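### 4.3 Preparing the bag-opening demonstration

Applies to open-day use of the Mavura station. Complete section 4.2 first.

1. Set the table height and lock the base.
2. Load task file 520. Confirm that the Stalen controller shows READY.
3. Place one bagged item on the table with the neck toward the operator.
4. Record the manual reference: grip the gathered neck with both hands, then pull the sides apart.
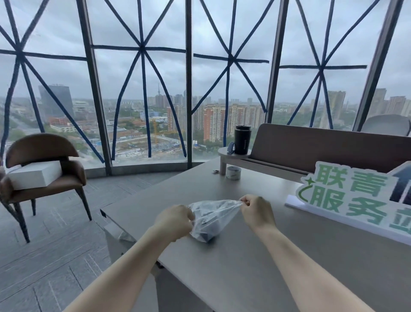
*Figure 4-3. Manual reference, two-hand grip at the bag neck.*

5. Keep both hands on the neck until the tone sounds. Save the pass.
6. Repeat for three passes. Discard any pass in which the bag leaves the table.

**Note:** Clear film gives weak depth readings. If error 2253 appears, rerun the light check in section 4.2.

**CAUTION:** Keep visitors behind the floor line while the arms are powered. Press STOP before reaching onto the table.

Report repeated faults to Rekha Goel, Rathore demo support.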